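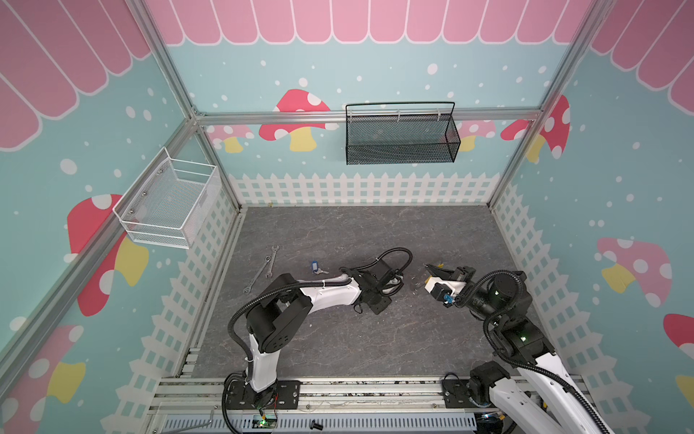
Asunto: Re: Inventario de herramienta menor y llaves, octubre

Estimados miembros de la lista:

En respuesta a la consulta del almacén de Hellstead, se confirma que las llaves fijas se registran por pieza y las llaves de cerradura, por el código de su etiqueta. Los llaveros y anillas metálicas se anotan junto al útil al que estén sujetos.
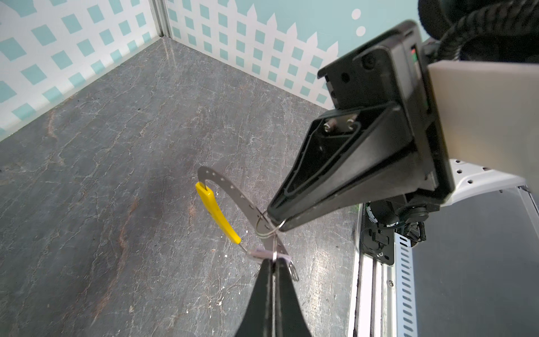

Útil de mango amarillo con pletina perforada y anillas.

Las cestas de malla admiten hasta 47 piezas. Los listados deberán remitirse a la oficina de Ascombe antes de las 14:00.

Atentamente,
Servicio de Almacenes, Gellico

> El almacén de Hellstead escribió:
> Solicitamos aclaración sobre el registro de las anillas sueltas y de las llaves con etiqueta azul. El listado anterior constaba de 3.758 referencias y no las recogía.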